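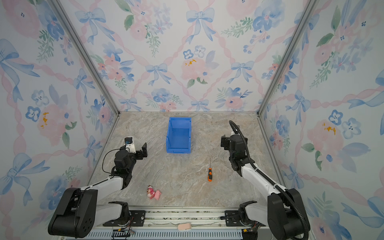

Figure 3. Repeating floral wallpaper with a diamond lattice of pink ribbon, blue bows at the crossings, and pink and blue flowers, hung on three walls above a stone-patterned surface.

4.2 Pattern Scale and the Problem of the Small Room

Participants had firm opinions about scale, and they held them in defiance of the walls they lived with. Of the 141 householders who answered our questionnaire in Buvesmont and Cumutport, most agreed with the statement that a small room "needs a small print." When asked where they had learned this, they named a mother, a magazine, or a man in a paint store. The man in the paint store came up often enough that we gave him his own code.

The advice is older than any of these sources. Olteanu's survey of decorating manuals traces the rule through three generations of household writers, each of whom states it as settled and moves straight on to curtains. We found no manual in our own reading that tested it, and one that contradicted itself on facing pages.

The ribbon trellis is a useful pattern for looking at the question. It has two scales at once: a lattice that reads from the doorway, and a filling of blossoms and leafy sprigs (Figure 3) that reads from closer up. Householders sorting our samples could not agree on whether such a paper was large or small. One retired teacher in Cumutport placed it in both piles and told the interviewer that this was the interviewer's problem.

We therefore asked people to sort by viewing distance. Each of the 12 sample sheets was pinned up at the far end of a hallway, and the participant walked toward it until the pattern "settled," a word we borrowed from the trade and never managed to define to anyone's satisfaction, including our own. Trellis designs settled early for some people and late for others. Stripes settled at once. A dense fern print from the Sillari sample book did not settle for eight participants at any distance, and one of them asked to have it taken down before she would go on.

Answers also shifted with ownership. People who had chosen their own paper described its scale as "right" and would not be drawn further. People who had inherited theirs from a previous owner were far more talkative, and much better at naming motifs. Resentment appears to sharpen the eye for detail. The longest account we collected, of a Pascu rose print in a downstairs bathroom, came from a man who had been meaning to strip it since he moved in and could draw the full repeat from memory — bud, thorn, and misaligned seam.

Roxana Olteanu has argued that bows and ribbons survive in domestic papers by giving the paperhanger something to line up. Our interviews with paperhangers support this only in part. They did like a lattice for checking plumb, but they disliked what it revealed about corners, and several said they charged more for it in older houses. None of them mentioned the size of the room.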